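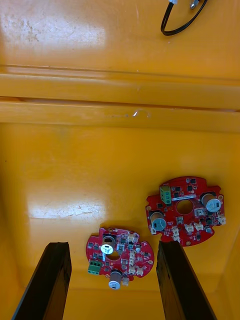
A Robot Arm Goes to Work
Open day at the Cistau workshop, Brarnstead

How does a robot pick up something it has never touched before? Children who came to the Cistau open day in September got to find out.

The robot is called Biva. It is an arm with two fingers and a small camera near its wrist. The fingers open and close like the tips of your thumb and pointer finger.

Biva's job is to lift circuit boards out of a bin. A circuit board is a flat piece that holds electronic parts and joins them together. These ones are red and nearly round, with a hole in the center.

Heather Treloar ran the demonstration. She explained that shiny plastic is hard for a camera. Light bounces off it and makes bright patches — the robot has to learn that a bright patch is not a board.

The tall parts on a board can be a problem too. If a finger pushes on one, it may bend or snap. Biva has to find a safe place to hold.

Cường La let visitors try steering the arm with a hand control. It took most people a few tries. Biva has practiced around 500 times.

Words to know
Gripper: the part of a robot that holds things
Capacitor: a part that stores a little electricity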